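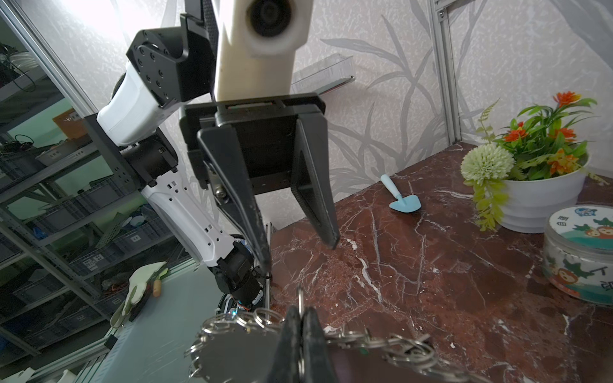
4. Recogida de episodios: traspaso de un objeto entre brazos

4.1 Alcance

Este apartado describe el procedimiento para grabar episodios de traspaso en la celda bimanual Gramavier y el criterio de etiquetado que usa el método Restlow. Se da por terminada la calibración de los dos brazos (apartado 3). Los valores corresponden a la revisión del 1 de septiembre de 2024.

El método divide cada episodio en cuatro fases: agarre, aproximación, doble contacto y liberación. La política se entrena con las cuatro, pero la función de pérdida pondera más el doble contacto, donde se concentran los fallos con objetos articulados o deformables (llaveros, cadenas, correas).

4.2 Preparación

1. Encienda los controladores y espere a que ambos brazos alcancen la posición de reposo.

2. Abra las dos pinzas por completo y registre la lectura de apertura como cero de la sesión.

3. Compruebe que las cámaras de muñeca y la cámara fija comparten reloj. Un desfase superior a un fotograma invalida el episodio.

4. Coloque el objeto de traspaso dentro del alcance del brazo emisor. Los objetos de distracción pueden cambiar de sitio entre episodios, nunca durante la grabación.

5. Cargue el perfil de la tarea. Para llaves y llaveros, utilice el perfil de masa colgante.

NOTA. El perfil de masa colgante reduce la aceleración máxima del emisor y alarga la espera previa al doble contacto. Con el perfil rígido, el balanceo del manojo degrada la estimación de pose.

4.3 Ejecución

6. Inicie la grabación antes de mover los brazos.

7. Cierre la pinza emisora sobre las anillas. Evite sujetar una sola llave: el resto del manojo gira y el punto de entrega queda indeterminado.

8. Eleve el objeto hasta el plano de entrega y deténgase.

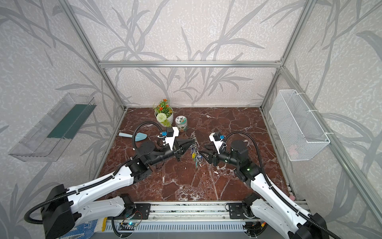

Hok-lam Su objeta que el plano de entrega no debería ser fijo: con manojos largos prefiere subirlo hasta que la parte colgante quede libre de la mesa, aunque eso obligue al receptor a trabajar con el codo más cerrado. La objeción se recoge como variante admitida. Quien la aplique debe marcar el campo «plano_variable» en los metadatos.

9. Aproxime la pinza receptora abierta, con las mordazas enfrentadas a las del emisor. Mantenga la velocidad constante en el último tramo.

10. Cierre la pinza receptora y conserve el doble contacto durante 28 fotogramas como mínimo.

11. Abra la pinza emisora y retírela en línea recta por su eje de aproximación.

12. Detenga la grabación con el receptor inmóvil.

PRECAUCIÓN. No introduzca las manos en la celda con los motores habilitados. La parada por software no corta la alimentación.

PRECAUCIÓN. Durante el doble contacto los dos brazos forman una cadena cerrada. Si la corriente de cualquiera de las muñecas supera el umbral del perfil, abra primero la pinza receptora.

4.4 Etiquetado y descarte

El etiquetador automático propone los límites entre fases a partir de la apertura de las pinzas y de la corriente de muñeca. Revise siempre el inicio del doble contacto. En objetos con holgura interna, la corriente sube con retraso y el límite propuesto suele caer tarde.

Descarte el episodio si el objeto toca la mesa después del paso 8, si falta algún flujo de vídeo o si el operador corrige el agarre del emisor una vez iniciada la aproximación. Los traspasos fallidos con registro completo se conservan con la etiqueta «fallo» y se usan como negativos en el clasificador de liberación.

4.5 Resultado de referencia

En la campaña de mayo se grabaron 1.315 episodios, de los que 1.070 superaron la revisión. La política entrenada con ponderación por fases completó más traspasos que la de ponderación uniforme en las pruebas con llaveros. Con objetos rígidos no se observó diferencia apreciable. La comparación con la celda Sandberg queda pendiente: su frecuencia de control es distinta y los límites de fase no son directamente transferibles.

Para exportar los episodios al formato Celtdale, véase el apartado 5.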